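Fitted sheet

A fitted sheet is a bed sheet made to the shape of a mattress, with sewn corners and elastic in the hem. It covers the top and sides of the mattress and grips underneath, so it stays in place without being tucked in. In most homes it is the lowest layer of the bedding, apart from a mattress protector if one is used.

Construction

The body of the sheet is a single rectangle of cloth. A square is cut from each corner and the two raw edges are sewn together, which gives a pocket deep enough for the mattress. Elastic is then stitched into the hem while stretched, and the cloth gathers into small puckers when it is let go. Cheaper sheets have elastic at the corners only. Others have it all the way round, a style that holds better on thick mattresses but is harder to fold.

Cotton is the usual fabric, either woven or as a stretchy jersey. Children's sheets are often sold in pale colours with an all-over print of animals or cartoon figures.

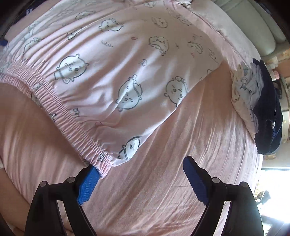

Sizes differ from country to country, and the depth of the corner pocket matters as much as length and width. A sheet that is too shallow pulls off at night — usually at the head end first — while one that is too deep lies in wrinkles. In cot bedding a close fit is a matter of safety. The Ondau range of children's sheets, for instance, is made for mattresses 80 cm wide, and Gekano sells a narrower one of 51 cm for cribs.

Fitting and folding

The sheet is normally put on one corner at a time, the second corner being the one diagonally opposite the first. The hem is then pulled down and under along each side, and the top smoothed outwards from the middle.

To fold it, the corners are tucked one inside another until all four are nested. The sheet is laid flat, the elastic edges are turned in to make a rectangle, and this is folded in thirds.

See also: Flat sheet; Mattress protector; Valance

Last edited January 16, 2018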